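Bakker College will change how it packages financial aid for students entering next fall, according to a notice sent to department heads in December. The college, which enrolls 3000 undergraduates, will drop its separate merit awards and fold them into a single grant based on household income.

Students now enrolled keep their current terms until they complete their degrees, provided they carry a full course load.

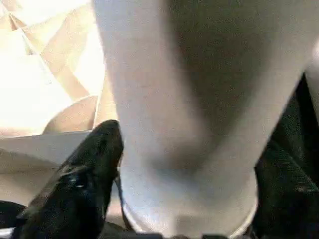 A white cylindrical form with a rounded lower end.

The grant will be calculated once, at admission, and recalculated only if household income changes by more than 30 percent. Dragica Georgiev, director of student finance, said the old system used 11 award categories – several with overlapping rules – and produced frequent errors at renewal.

Applications will move to Stiltura, the records system already used for course registration. Paper forms will be accepted at the Gallside campus for one more cycle.
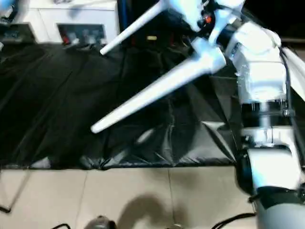

Faculty response

Marilou Soriano, who chairs the faculty senate, asked for enrollment projections by department before the budget is set. Music and classics draw a large share of their majors through merit awards, she said, and the notice does not address either program.

The finance office will send projections to the senate before the spring term. Dalham Hall will host an information session for families at 11 a.m. on the first day of registration.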